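Pimton 家用美式落袋球台(深蓝库边/绿色台呢)

首页 > 球台 > 家用落袋 > Pimton

品牌:Pimton
类型:美式落袋球台,家用及小型活动室
台面内沿长度:2,016毫米
库边颜色:深蓝
台呢颜色:绿色(Dirkov 混纺呢)
库胶:Lindqvist 三角胶条
台脚:四只,独立调平
随台附件:台刷、三角框、球杆两支、巧粉、罩布
配送:上门安装,含首次调平
展示地点:Vuvirau 球台店,一楼靠窗

先说说我们为什么喜欢它

Pimton 到店那个月正好是二月,店里冷得要命,暖气片离展位又远,大家搓着手把台子装好,开了一局,然后就没人肯走了。库边的回弹特别干净,球贴着库走的时候几乎听不到杂音,落袋那一下闷闷的,很厚实。我们平时卖台子,见过的款式不少,能让店里自己人下班后还围着打的并不多,所以这一页写得会长一点,请多包涵。

它是一张家用尺寸的台子,比球房里的标准台小一圈,该有的东西都没省。很多人对家用台的印象还停留在那种折叠的、台面一按就颤的小桌子上,球滚到中间会自己拐弯。Pimton 跟那类东西差得很远。您第一次把母球轻轻推出去,看它慢慢走完全程再停住,就会明白我们在兴奋什么。

颜色也讨人喜欢。绿色台呢配深蓝库边,这个搭配刚看图册的时候我们还有点犹豫,怕显得沉。摆到店里以后完全没这个感觉,深蓝在日光下很稳,晚上开了灯又近乎黑色,绿色反而更亮了。库边上的白色菱形标记点也很清楚,算颗星、练走位的朋友会很受用。老款的标记是米黄色的,灯暗一点就要弯腰去找,新款改成白色,改得好!

台面与台体

台面用的是石板,分三块拼接,接缝在安装时填平打磨,再铺呢。为什么不做一整块?主要还是搬运。整块石板进不了多数人家的电梯,拐弯的楼梯更不用想。分块以后,两位师傅可以一块一块地抬上去,对墙面和门框也客气得多。拼缝会不会影响走球,是大家问得最多的问题。填缝做好了就不会,我们在店里反复让慢球从缝上滚过去,看不出偏移。填缝做得马虎就难说了,所以安装这一步我们一直坚持由自己的师傅来做。

台体的框架很结实,中间有横梁托着石板。趴在台边瞄准的时候,身体难免要靠上去一点,台子纹丝不动。家里有孩子的话大概更在意这一点,小朋友喜欢整个人挂在库边上看球,我们自己家的也这样。

四只台脚下面都有调平螺杆,旋起来有阻尼,不容易一下子拧过头。木地板、瓷砖、水泥地都可以放。铺了厚地毯的房间请提前告诉我们,台脚会慢慢往下陷,装完以后过一阵子要再调一次,最好事先在脚下垫硬质垫片。

台呢

Dirkov 的混纺呢我们已经用了很久,别的台子上也有。它的绒面短,织得密,球速中等偏快,初学者打着不会觉得球满台乱跑,打得熟的人也不嫌慢。毛面有方向,从开球区往置球点那一头顺着摸是滑的,反过来会有一点点涩。刷台子的时候记住这个方向就行。

绿色是最经典的颜色,看久了眼睛不累。也有客人问能不能换成蓝呢或者酒红呢,可以换,要多等一段时间,下单时备注即可。不过深蓝库边配蓝呢我们试过,边缘有些糊在一起,打贴库球时不太好判断距离。酒红倒是意外地好看,喜欢热闹的朋友可以考虑。

库边的胶条外面包的是同一批台呢,颜色和台面一致。这个细节很多台子做得不仔细,用的是不同批次的料,刚装好看不出来,晒上一个夏天就变成两种绿了。

库边与胶条

Lindqvist 的胶条偏硬,回弹角度很规矩。您用中等力度打一个直角翻袋,十次里它给您的反应都差不多,剩下的就看自己的手了。有些软胶条刚买来弹性十足,用着用着就“死”了一段,球碰上去像撞在棉被上。我们店里那张展示台每天从早打到晚,库边到现在还没有出现死点。

库边顶面是深蓝色的硬质饰面,耐刮,也比较耐汗。打球时把手架在上面,手腕上的表链、手镯偶尔会磕碰到,轻微的碰擦留不下痕迹,用力刮还是会的。顶面略有弧度,手掌架杆很舒服。要提醒的是,很多人习惯顺手把东西搁在库边上,手机、水瓶、钥匙,什么都有。手机问题不大,瓶装饮料请一定挪到旁边的小桌上,糖水渗进台呢是最难处理的污渍,渗进库胶底下就更麻烦。

房间要多大

这是下单之前最该算清楚的事,比颜色和配件都要紧。台面内沿长2,016毫米,加上库边和外框,占地会再大一圈,详细外框尺寸以安装图为准,咨询时我们会发给您。真正吃空间的是球杆。台子四周都要留出一支杆的长度,外加拉杆时胳膊往后的余量。如果某一侧靠墙或者有柱子,可以配一支短杆应急,短杆打惯了也挺有意思的。

量房间的时候有个土办法很好用:拿美纹胶带在地上贴出台子的外框,然后握一支长杆(晾衣杆、拖把杆都行)绕着走一圈,在每个角都弯腰比划几下。会撞到哪里,马上就知道了。有客人这么一试,发现只要把沙发转个方向就够用,省掉了一堵隔墙的拆改费用。

别忘了看头顶。吊灯太低会挡住站起来的人,太高又照不匀。最理想的是一盏长条灯,顺着台面方向装,光从正上方落下来,两头都照得到。单个的点光源会在球下面打出很重的影子,打薄球的时候很干扰。

走道和电梯也请量一下。石板虽然分了块,每一块仍然不轻,也不能弯。把电梯轿厢的深度、入户门的净宽、拐角处最窄的地方拍照发给我们,师傅看一眼就有数了。

安装当天

师傅进门以后先看地面,再定位置。这时候请您本人在场,台子一旦铺了呢就不要再挪了,挪动会让石板接缝错位,调平也全部白做。位置定好之后依次是搭框架、放石板、粗调平、填缝、铺呢、装库边、细调平。细调平那一步最费时间,师傅会把水平尺放在不同的点上来回看,旁边的人可能会觉得他在发呆,请让他慢慢来!

铺呢的时候房间里最好别开着风扇对着吹,也别在旁边拆快递。一粒小小的纸屑压在呢下面,手摸不出来,慢球滚过去就会跳一下。

装完以后师傅会请您自己试球。我们建议用最慢的力度,从台面的不同方向各推几颗,看它停下来之前有没有往一边偏。有偏就当场说,别不好意思。这一步做完再签字。

日常保养

台子买回去以后,能打多久、打得好不好,一大半看保养,而保养其实很轻松。我们店里的做法是这样的:

打完球先刷台。顺着毛面方向,从一头刷到另一头,一刷接一刷,不要打圈。袋口附近和库边下面那条缝最容易积巧粉,换刷子的窄头去扫。

刷完以后用微湿的布抹一遍。布要拧到几乎不出水,抹过去台呢上只有一层淡淡的潮意,很快就干。抹完之前不要放球。

库边顶面单独擦。用软布沾一点清水或中性清洁液,喷在布上,别直接往库边喷,喷雾会飘到呢上留下一片斑。扳机式喷头的雾比较散,尤其要注意朝向,离开台子喷好了再拿布过去。擦过的布翻个面再干擦一次,深蓝色饰面就很清爽,不会留水印。

球也要洗。温水加一点中性清洁剂,擦干再放回去。脏球会把巧粉一路带到呢里,台子刷得再勤也白费。

不用的时候盖上罩布。罩布的主要作用是挡灰和挡阳光,落地窗边的台子尤其需要。衣服、毛巾之类的软东西堆在台面上伤不了石板,可拉链和金属扣会勾毛,拿起来的时候提着走,不要拖。

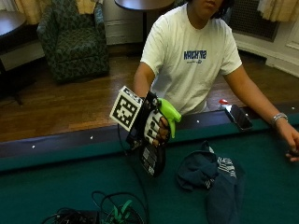

有位客人在留言里问,家里养猫,猫特别喜欢在台呢上睡觉,罩布盖上了也会钻进去,这种情况还适不适合买绿呢的台子,毛会不会沾得到处都是,爪子会不会把呢抓坏。

这条留言下面一下子来了好多回复,看得出来养猫打球的人真不少。我们的看法是可以买,颜色倒不用太纠结,浅色毛在绿呢上看得见,深色毛也看得见,反正都要刷。真正要防的是爪子。Dirkov 的呢织得密,猫在上面走动、打盹都没有问题,怕的是它起跳和落地那一下,后爪一蹬,容易挑出线头。挑出来的线头千万别拽,用小剪刀贴着呢面剪平就好。

想让猫少上台,可以换硬质台盖。硬盖盖上去就变成一张大餐桌,猫爱在上面怎么躺都行,台呢安安稳稳地待在下面。硬盖需要另外订,分成几片,一个人也能抬得动,平时靠墙立着就可以。店里有一套样品,来看台子的时候不妨顺便试试重量。

毛粘在呢上,用台刷就能刷走一大部分,剩下的用粘毛滚筒轻轻过一遍。滚筒的粘性要选弱的,太粘的会把绒面带起来。吸尘器也能用,前提是换成软毛刷头,吸力调到最低,不要让硬吸口直接贴着呢走。

随台附件说明

球杆两支,一长一短,都是一体杆。长的给日常用,短的就是前面说的靠墙应急用。杆头是中等硬度,买来之后先用砂纸轻轻打毛再上巧粉,第一局就不容易滑杆。打出兴趣以后想换自己的杆也很正常,附带的这两支留给客人用刚好,不至于朋友来了大家轮着抢一支。

台刷的刷毛偏软,手柄长度合适,站在台边伸手就能刷到中间。刷毛用久了会往一边倒,两面换着用能撑得更久。窄头在手柄另一端,专门扫库边下面那条缝,这个设计我们非常喜欢,以前都要单独买一把小刷子。

三角框内侧打磨得很光滑,不会刮呢。摆球时把框往前推到位,再轻轻往后收,手指从后面把球顶紧,提框的时候垂直往上。球堆松了,开球就散不开,这一点跟力气大小关系不大。

巧粉是绿色的,掉在呢上不显眼。习惯用蓝巧粉的朋友请多刷几次台。

罩布带松紧边,四角有小坠子,风吹不起来。可以机洗,不要烘干。

适合谁

想在家里放一张能认真打的台子,又腾不出标准台那么大的地方,Pimton 很合适。我们送过的人家里,有放在地下室的,有放在车库改的活动室的,还有一户干脆不要餐厅了,配了硬盖,吃饭打球都在上面。办公室的休息区也有不少人选,午休时打一局,整个下午都精神。

给孩子练球也好。台面高度是常规高度,小一点的孩子要踩个矮凳,凳子请选防滑脚的,宽一些。孩子学得快得吓人,家长要有被打败的心理准备。

如果您打算参加比赛,日常训练以标准台为主,那么这张台子更适合在家里练基本功,比如直线球、定杆、走位。走长台远球的距离感毕竟不一样,两种台子来回切换需要适应。这一点我们宁可先讲清楚。

几处不够满意的地方

再喜欢也得讲讲缺点。首先是袋口的回球设计。这款是袋内存球,没有回球轨道,打完一局要绕台一圈把球掏出来。我们觉得这样安静,也少了一套容易卡的轨道,可有人就是喜欢听球咕噜咕噜滚回来的声音,那就只能看别的型号了。

其次,说明书写得太简略,调平那一节只有一张小图。我们自己重新写了一份中文的,安装时会一起给您,上面还有换呢、换皮头的步骤。

还有就是深蓝色的库边会显指印,刚擦完特别明显。干布一抹就没了,不过爱干净的人会忍不住一直抹。店里那张旁边现在常年挂着一块布。

换呢与售后

台呢是消耗品。家用强度下,每周打几次,通常能用上超过三年,之后就看您对速度和手感的要求了。常开球的位置会先磨出白点,置球点附近也会有小坑印,可以先贴一枚置球点贴纸,坑印会慢很多。

换呢的时候库边要拆下来,呢面重新拉紧,顺便检查填缝和水平。整个过程当天可以完成。旧呢别扔,剪成小块当桌垫、杯垫都很好用,耐磨得很,我们柜台上放扫码器的那块垫子就是从旧台上裁下来的。

胶条如果出现死点,先别急着换,让师傅看看是不是库边螺栓松了。螺栓一松,球碰库的声音会发空,紧一紧往往就恢复了。您自己也可以检查:用指节沿着库边一路敲过去,声音一致就没事,哪里忽然发闷发空,记下位置告诉我们。

搬家请提前联系。台子要拆开搬,到了新家再重新拼装调平。让普通搬家公司整张抬走的,我们后来去修过,石板角磕掉一块,补起来很费劲,看着心疼。

常被问到的

能不能放在阳台?封闭阳台可以,要做好遮光。敞开的不行,台呢受潮会变慢,胶条晒久了也会变硬。

梅雨季怎么办?房间里开除湿机,台子盖上罩布,开打之前先掀开晾一会儿。受潮的台呢走球会明显发沉,等它自己干透就好,不要拿吹风机吹。

地暖房间可以吗?可以,台脚离地面的距离足够,热气不会直接烤到石板下面的框架。头一个冬天过后建议复调一次水平。

打球声音会不会吵到楼下?落袋声比较闷,影响不大。球掉在地上才是真的响,台子周围铺一圈薄地毯会好很多,脚下也更舒服。

能先试打吗?当然,欢迎来打!Vuvirau 店里的展示台一直开着,球和杆都是现成的,不用预约。下午三点以后常有附近的学生过来,会热闹一些,想安静试台的话上午来比较好。来之前如果能带上房间尺寸和几张照片,我们可以一边打一边帮您看摆放位置。

订购须知

库存以店内当日情况为准。绿色台呢、深蓝库边为现货配置,其他呢色需要另行等待。价格包含上门安装和首次调平,不含高层吊装。硬质台盖、备用台呢、置球点贴纸可与球台同单配送。安装后第一次复调免费,请在使用一段时间以后联系我们安排。

相关商品:Dirkov 混纺台呢(按尺寸裁剪)|Lindqvist 三角胶条(整套)|硬质台盖|长条台灯|双头台刷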